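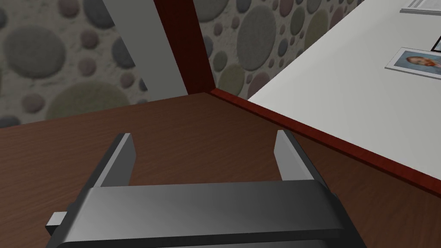
갈색 목재 표면을 표현한 컴퓨터 그래픽

목재의 색은 나무를 켜거나 깎았을 때 드러나는 재면의 빛깔을 가리킨다. 수종을 식별하는 단서의 하나이며, 가구재와 악기재, 내장재의 등급과 가격에도 영향을 준다. 같은 수종이라도 생육지, 수령, 줄기 안의 위치, 건조 방법에 따라 차이가 난다.

원인 물질
목재 세포벽의 주성분인 셀룰로스와 헤미셀룰로스는 거의 무색이다. 리그닌은 옅은 황색에서 갈색 계열의 빛깔을 띠며, 수종별로 뚜렷이 다른 색은 주로 추출 성분에서 비롯한다. 탄닌, 플라보노이드, 퀴논류가 대표적이다. 소방목의 붉은색은 브라질린, 로그우드의 색은 헤마톡실린과 관련이 있으며 두 나무 모두 예로부터 염료로 쓰였다.

심재와 변재
줄기 바깥쪽의 변재는 대체로 색이 옅고, 안쪽의 심재는 추출 성분이 쌓여 짙어지는 경우가 많다. 호두나무, 느티나무, 주목은 두 부분의 경계가 비교적 분명하다. 가문비나무와 피나무처럼 색 차이가 작은 수종도 있다. 너도밤나무에서는 상처로 공기가 들어간 줄기 안쪽이 붉게 변하기도 하는데, 이를 위심재라 하여 본래의 심재와 구분한다.

변색
광변색은 빛, 특히 자외선이 리그닌을 분해하면서 일어난다. 실내에 둔 소나무재는 누렇게 짙어지고 벚나무재는 적갈색이 깊어지는 반면, 호두나무재는 시간이 지나며 밝아지는 일이 많다. 옥외에서는 분해된 리그닌이 빗물에 씻겨 나가고 곰팡이가 자라 표면이 은회색을 띤다.
철 변색은 탄닌이 많은 참나무류나 밤나무가 물기 있는 상태에서 철과 닿을 때 생기는 청흑색 얼룩이다. 옥살산 수용액으로 닦아 옅게 할 수 있다.
청변은 변재에 침입한 청변균의 균사 때문에 나타난다. 소나무류에 흔하며 강도에 미치는 영향은 대체로 작지만 외관상의 결점으로 취급된다. 벌채 후 목재의 함수율을 20% 이하로 빨리 낮추면 발생을 억제할 수 있다.

측정
색의 수치화에는 CIELAB 색 공간이 널리 쓰인다. 명도 L*와 색도 좌표 a*, b*를 분광측색계로 재고, 처리 전후의 차이를 색차로 나타낸다. 섬유 방향과 빛의 입사 방향에 따라 값이 달라지므로 시편을 놓는 방향을 일정하게 유지한다. 대패로 깎은 면과 연마한 면도 서로 다른 값을 보인다.

인위적 조절
착색에는 염료와 안료가 모두 쓰인다. 염료는 조직에 스며들어 결을 살리지만 빛에 약한 것이 많고, 안료는 내광성이 좋으나 결을 가리기 쉽다. 암모니아 훈증은 참나무재의 탄닌과 반응시켜 갈색을 내는 방법으로, 20세기 초 미국의 가구 제작에서 유행하였다. 열처리재는 산소를 제한한 고온 환경에서 만들며 온도가 높고 시간이 길수록 색이 어두워진다. 탈색에는 과산화수소가 주로 쓰인다.

같이 보기
심재, 리그닌, 목재 건조, 목재 방부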